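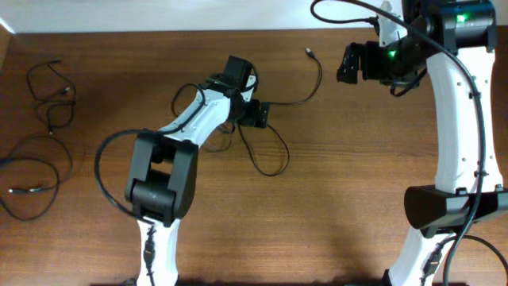

Right, the broadband is dropping again, and I'm reopening this ticket because the last one got closed while I was still waiting for someone to ring me back. It's the same fault as in March. The Flendell router goes from a steady green light to a blinking one, everything in the house falls off for a few minutes, then back it comes as if nothing had happened. Alfredo on your helpdesk asked me where things are. The router is in the hall by the front door, on the master socket, and the spot where it drops worst is the reddish-brown wooden table with the pale wall along the back of it. There's a Trustex extender in the passage between the two. I've tried it plugged in and I've tried it in a drawer, and the dropouts carry on either way.

What I'd done before I opened this:

- Switched the router off overnight and back on in the morning. Fine until lunch, then the blinking light.
- Swapped the microfilter for the spare that came in the box. No change.
- Changed the wifi channel from automatic to 9, as Alfredo suggested. It felt a bit quicker, but that could be wishful thinking!
- Changed the cable between the wall and the router for a shorter one from Trollimport. It's a horrid yellow, but it does click in properly, which the old one never did.

Ran the speed test on your own page as well, with a laptop wired straight to the router. 77 down when it's behaving (lovely, no complaints) and then the page just won't load when it isn't. So please don't send me the leaflet about moving the router away from the fish tank. We haven't got a fish tank, and I was wired in.
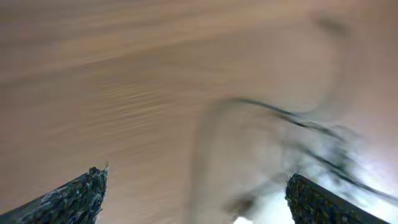
Posted by Honeylyn Sarmiento on Jun 19, 2023

Update. Sirkka Mustonen from second line rang this morning and was very patient with me. She had me open the router's log, which I didn't know existed -- it's under Advanced, then System, then a tiny grey link that says Events. There were pages of it! Most of the lines were to do with phones joining and leaving, but whenever the light had blinked there was a line saying "PPP session down" and then a string of retries. She said that points to the line or the login and the wifi can be left out of it, so the extender is off the hook and I've put it back.

She then asked me to take the faceplate off the master socket and plug into the test socket behind it. Two little screws, not difficult, though I did drop one behind the shoe rack and had to fish it out with a ruler. It's been running off the test socket since she rang off. One drop so far, shorter than usual.

While I was down there I noticed an old extension wire coming off the back of the faceplate and going under the carpet. I think it fed the phone upstairs that my aunt Shiela had put in years ago. Sirkka says a wire like that can pick up all sorts of noise and I should leave it disconnected for now. Nobody has used that phone in ages, so no great loss.

Still to do:

- Leave it on the test socket and write down the time of every drop.
- Sirkka to run a line test from her end tonight and add the result here.
- If it fails, an engineer visit. Please book it for after 9 in the morning, and tell them the bell marked Gatchalian is ours, we've never changed the label.

One question for whoever picks this up next: if the engineer finds the fault is that old extension wire, do I get charged for the call-out? The page I found says yes in one paragraph and no in the next. I'd like to know before anyone gets in a van.

Filed under: Home broadband > Dropouts and lost connection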